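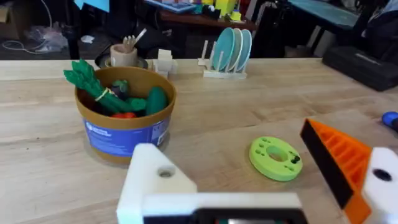 27/10/2023 | By the Vumodside kitchen table crew

Hosting a debate watch party before the December runoff? Do it! Ours drew people from both sides of the mayor's race, and everybody ate. Make the chili the night before and warm it on low while the candidates talk (it only gets better). Two pots beat one big one, so the mild eaters get a fair vote too! Put scrap paper by the couch for predictions, and save dessert for the closing statements – they always run long. Got yard signs left over? Flip them, tape down the edges and you have great drip mats for muddy boots.

Contact Indummont Home Pages | © 2023 | Back to top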